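KISTUSIA STUDENT ROBOTICS CLUB

Simulation and Manipulation Group

Minutes of the meeting held on April 16, 2026

Chair: Raluca Toma
Present: group members as per signed sheet
Apologies: received from the hardware subgroup, who were at the Fernever bench session

1. Minutes of the previous meeting

Agreed, with one correction. Under "Gripper", the closing speed should have been recorded as reduced in the simulation only. The value on the real arm has not been changed.

2. Matters arising

2.1 The shared drive has been reorganised. Old scene files are in the archive folder and are read-only. Anyone who still has a local copy of an old scene should delete it and pull the current one.

2.2 The request for a second graphics workstation has gone to the department. No reply yet. To stay on the agenda.

2.3 The name of the project folder is now Plerik throughout. Scripts that still point to the former path will fail on start-up. Members to check their own.

3. Entry for the Boersma Cup

3.1 The chair confirmed that the club is entered in the simulated handling class. The final is in July. Entries are judged on 21 runs with the start position of the object varied between runs. Teams do not see the start positions in advance.

3.2 The rules have been reissued. Differences from the earlier version: the object must be held clear of the plate before it is moved sideways, contact with any other item on the table loses marks, and teams must submit the scene file together with the control code. The rule on total time is unchanged.

3.3 There was a question on whether a drop followed by a successful second attempt counts as a completed run. The text can be read either way. The chair will write to the organisers and circulate the answer. Until then the group will assume that it does not count.

4. Grasping task: cucumber on plate

4.1 The group went through the present state of the task. The target is the cucumber on the round grey plate, on the round wooden table. The drinks cans remain in the scene as obstacles, one upright and one on its side. The arm comes in over the plate from above and the fingers go down on either side of the cucumber near one end. 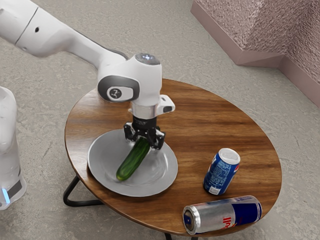

4.2 Grasp point. Taking hold near the end was chosen early on because it keeps the wrist away from the middle of the table. The drawback is that the free end swings when the arm lifts. Two options were discussed: moving the grasp point to the middle of the body, or keeping it where it is and lifting more slowly. A member pointed out that the middle grasp needs a different wrist angle for some start positions, and that the planner does not always find a path to it. The slower lift costs time on every run.

4.3 It was agreed to test both before deciding. Each option is to be run on the same set of start positions, with the same random seed, and the results put in the shared sheet. Results from different seeds are not to be mixed in one column, as happened last time.

4.4 Contact settings. The friction value between finger and cucumber was raised in an earlier version to stop slipping. Several members thought it was now too high to be believable, and that a controller tuned on it would fail if the organisers load their own material settings. Agreed to return to the default value and to deal with slipping through grip force instead.

4.5 Collision shape. The cucumber is drawn as a curved body but for contact purposes it is still a straight capsule. At the ends the two differ enough to matter, and the fingers can close on a surface that is not where it is drawn. To be replaced by a chain of 3 shorter capsules following the curve. A full mesh was considered and rejected on grounds of speed.

4.6 The cans. No change to their position. It was suggested that they be removed during tuning to save time. Not agreed – the approach path depends on them, and a path tuned without them would have to be done again.

5. Close views and object detection

5.1 The detection subgroup reported on the close views of the plate. The outline of the cucumber is found reliably when the whole of it is in view. When one end lies outside the view, the detector still returns a centre point, but it is the centre of the visible part and the grasp point computed from it is wrong.

5.2 Proposed: if the outline touches the border of the view, the result is marked as partial and the camera is moved before any grasp is planned. Agreed. The extra move takes time and should be allowed only once per run.

5.3 Reflections. The plate and the table top are both set as glossy, and the bright streaks are sometimes picked up as edges. This is worst on the plate, where the streaks follow the rim.
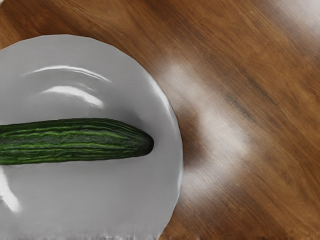
5.4 Making the plate matt would remove the problem but would also make the scene easier than the one used in judging. The group prefers to leave the surface as it is and filter by colour first, as the green of the skin is well separated from both the grey and the brown. The dark tip is the weak point of this method and the threshold will need care there.

5.5 The plate model is coarse and its rim shows short straight segments. This has no effect on contact, which uses a separate shape, but it upsets the ellipse fit used to locate the plate. A smoother model is to be made. Low priority.

6. Code and record keeping

6.1 Run logs are to carry the version of the scene file as well as the version of the code. Logs without both will not be used in the report.

6.2 The log folder is growing quickly, at around 2 gigabytes a week. Video is to be kept for failed runs only. Joint and contact data are to be kept for all runs.

6.3 New members asked for a short guide to setting up the simulator at home. The existing page is out of date from the section on drivers onwards. One of the new members will follow it as written and note where it goes wrong, and the page will be corrected from those notes.

7. Actions

Raluca Toma – write to the organisers on the second-attempt rule (3.3); chase the department on the workstation (2.2)
Control subgroup – comparison of grasp points (4.3); restore default friction and retune grip force (4.4)
Model subgroup – new collision shape (4.5); smoother plate (5.5)
Detection subgroup – partial outline check (5.2); colour filter and threshold for the tip (5.4)
All – check script paths (2.3)

8. Any other business

8.1 The room is booked until 6 pm for the rest of term. Long batches should be started from the queue and not left running on the front desk machine.

8.2 A member asked whether the club would also enter the open class with the real arm. The chair said this depends on the hardware subgroup and will be taken at the next joint meeting.

9. Next meeting

Same room. Date to be sent round once the exam timetable is out. Comparison results to be in the sheet before then.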